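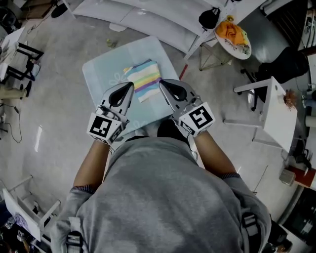

Khalil Twal
Le pliage en rectangle, j'ai tenu 3 semaines. Ensuite la pile s'est effondrée au fond du placard et j'ai repris ma méthode de toujours, la boule.

plinau_sud
C'est que tu empiles. Un t-shirt plié serré, ça se range debout dans le tiroir, comme un dossier suspendu. Tu tires celui du milieu et les autres ne bougent pas.

Khalil Twal
Les miens se couchent. Tous. Avec un soupir.

marty_du_38
Tiroir trop grand, ou pas assez de t-shirts. Achète des t-shirts.

rayures_et_cie
Je reviens au sujet de départ, si vous permettez : plier un t-shirt à rayures pour que les bandes tombent à peu près droit. Je procède comme ça :
– à plat, face contre le tapis, col vers le haut
– un côté rabattu vers le milieu, la manche repliée dessus
– l'autre côté pareil
– le bas remonté jusque sous le col, puis encore en 2
Les rayures servent de règle. Si elles se décalent au premier rabat, inutile d'espérer que ça s'arrange au dernier.

hundach
Pas d'accord pour la face contre le tapis. Je plie face visible et je retourne à la fin, sinon je ne vois pas que le devant fait un pli. Et par terre, non merci : mes genoux ont déposé un préavis.

rayures_et_cie
Chacun son école. Par terre, j'ai de la place et rien ne glisse. Sur le lit, le matelas s'enfonce et le rectangle devient une banane.
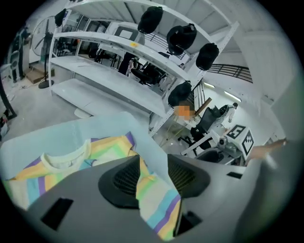
Un rayé pastel, étalé à plat.

Funix
Joli, mais les rayures partent en diagonale. Je tournerais le t-shirt avant de commencer, moi.

hundach
Ou tu te tournes, toi. C'est gratuit aussi.

plinau_sud
Et le col ? En bord-côte, je le lisse à la main avant le premier pli, sinon il garde une vague jusqu'à l'été.

Funix
Je n'ai jamais lissé un col de ma vie et j'ai un emploi.

marty_du_38
Question bête : vous mettez combien de temps par t-shirt ? Moi, environ 5 secondes, mais ma femme repasse derrière et recommence tout.

rayures_et_cie
Alors ce n'est pas 5 secondes, c'est 5 secondes plus ta femme.

Khalil Twal
Bon, j'ai réessayé ce soir, debout dans le tiroir, avec une boîte à chaussures pour caler. Les unis tiennent. Le marin est de travers, je l'ai mis au fond.

hundach
Face visible, Khalil. Je dis ça, je ne dis rien.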